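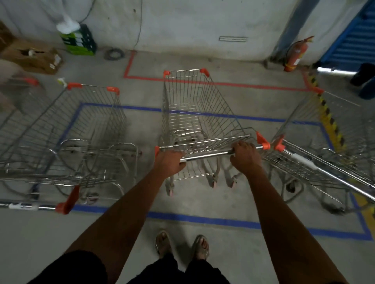
Drakeck tugger keeps missing wire carts in the pickup zone (fault 57)

Posted in: Mobile robots > Docking and pickup

Csenge Virág

I look after one Drakeck tugger at our Pistden site. It moves wire shopping carts from a pickup zone beside the cardboard storage over to packing. Staff park the carts by hand inside a rectangle of blue floor tape, the robot backs under the lower rack, raises the hitch pin and drives off. Fleet software is Fulska. Zakharchenko did the install and we do the upkeep ourselves now.

It ran well until July. Since then it stops at the pickup with fault 57, "target not acquired". Sometimes it retries and gets the cart, sometimes it pushes the cart back toward the wall until it stalls. It is worse when the zone is full. With one cart in there it nearly always works.

What I have done so far:

Cleaned the rear scanner window and the two small side windows.
Rebooted robot and Fulska.
Re-taught the pickup pose, with a cart sitting square in the zone.
Checked the hitch pin height with a ruler. It comes up to 55 mm and the manual for our hitch wants 55.
Swapped the battery for the spare.

Re-teaching helped for part of a shift and then it went back to the same behaviour. I did notice some carts roll better than others, so I have started putting them over on their sides to look at the wheels and the lower frame. I don't know what I should be measuring under there. The wheels are swivel casters and the carts were bought at different times, although they look the same model to me.

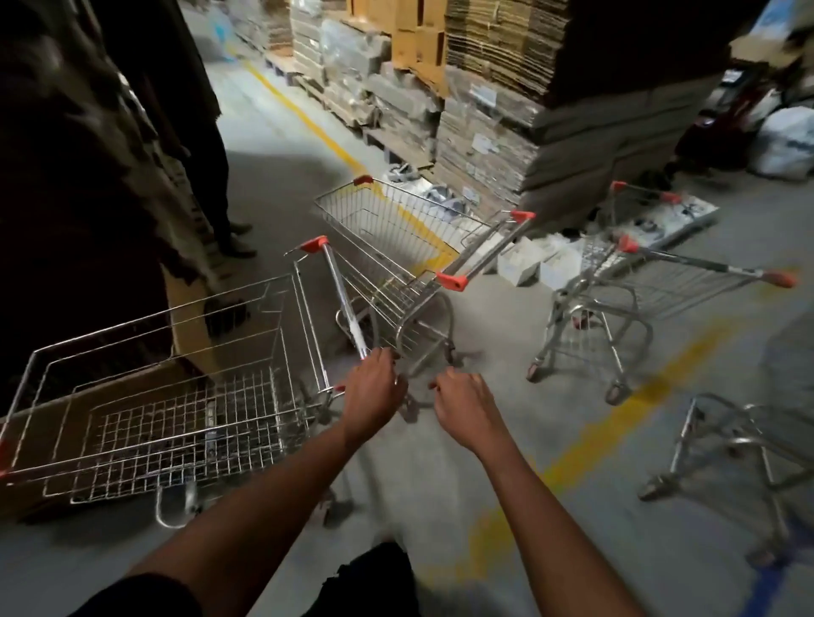
Checking the carts in the aisle next to the flattened cardboard.

Is this likely to be a robot problem or a cart problem? And is there a setting in Fulska for how long it waits after the scan? Ours is on 2000 ms and I don't know if that is the default.

Oluwaseun Ojo

Cart problem first, then how they are parked. I would leave the robot alone for now. If the pin comes up to height and it can dock on a single cart, the hitch and scanner are doing their job.

The Drakeck looks for the pair of legs or casters on the side it approaches from. It expects them at the spacing you taught it. Two things upset that.

One is swivel casters that point every which way. The scanner plane on this robot is low enough to hit the wheel and the fork of the caster. If a wheel is turned sideways the leg looks wider and the centre it works out moves over. Have people push the cart forward the last half metre into the zone so the wheels trail. If they pull it in or shove it sideways, the wheels end up any way they like.

The other is carts parked on an angle beside each other. From behind, the inside leg of one cart and the outside leg of the next can be close to the taught spacing. The robot picks that pair and drives into the gap. That would explain why it works with one cart and not with a full zone. Look in the Fulska log for the "candidate" lines just before a 57. If you see more candidates than carts, you have found it.

While a cart is on its side:

Spin every wheel by hand. String and strapping wind around the axle. Cut it out with a hook knife.
Rock each caster. Any play in the stem, tighten it, or swap the caster if it won't tighten.
Measure between the caster stems on the approach side, centre to centre. Write it down against the cart.
Lay a straightedge across the lower rack rails. A bent rail sits low and the pin hits it on the way up.

Tag each cart at the handle with a number so the measurements mean something later. Any cart outside the tolerance in your hitch manual comes out of the pool.

Put the robot in manual hold before anybody works in the zone. Pausing the mission in Fulska does not do the same thing. A paused mission can be resumed from any terminal.

Tibor Lengyel

had the same fault, it was the scanner. replaced it and no more 57s. get Zakharchenko to come out

Csenge Virág

Thanks both. I pulled the log. Most of the 57s have more candidates than there were carts in the zone, so the side-by-side parking is at least part of it. I also found cart 9 with a stem that rocks quite a lot. It is out of use until the new caster arrives. I will hold off on a scanner for now, as the single-cart pickups are still good.

Still wondering about the wait time.

Magdolna Kozma

I set up two of these at another site, so a few things to add to what Oluwaseun wrote.

The wait time is a settle time. It starts when the robot stops in front of the zone and ends when it takes the scan it docks from. 2000 ms is what ours was delivered with. Making it longer helped us only where the floor was rough and the robot was still rocking. On flat concrete I would leave it. If you shorten it you will get more false candidates, so don't do that either.

For the parking, one big rectangle leaves too much up to whoever is pushing the cart. Split the zone into lanes with tape, one cart per lane, and leave a gap between lanes that is clearly different from the leg spacing of a cart. We made ours a good bit wider. Then in Fulska, open the pickup station, delete the single pose and add one pose per lane. Set "search width" on each to a little more than the cart. The robot will then ignore legs that belong to the next lane. Use the same colour of tape as the zone you already have so it doesn't get read as a different kind of area.

Teach each lane separately, with a cart you have measured and know is good. Do not use whatever cart happens to be parked there. I suspect that is why your re-teach only lasted part of a shift. If the cart you taught from had a loose caster, you taught the robot a bad spacing.

Also check what is behind the zone. If the cart can roll when the robot touches it, it will, and a stall against the wall is hard on the drive. We bolted a low stop rail to the floor at the back of each lane. It has to sit below the scan plane or you will be back here asking about a different fault.

After that, do a run with every lane full and then with the end lanes only. Save the station as a new version in Fulska before you start so you can go back.

Oluwaseun Ojo

Agree on the lanes. One correction to my own post: if your software is the older Fulska release, "candidate" lines only show with the log level on detail. Csenge obviously has them, but anyone else reading this may need to switch it on and wait for the next fault.

Csenge Virág

Lanes are taped and each has its own pose, taught from a cart I measured first. No 57 on the afternoon shift with the zone full. The stop rail is on order. I will post again once cart 9 is back in with its new caster.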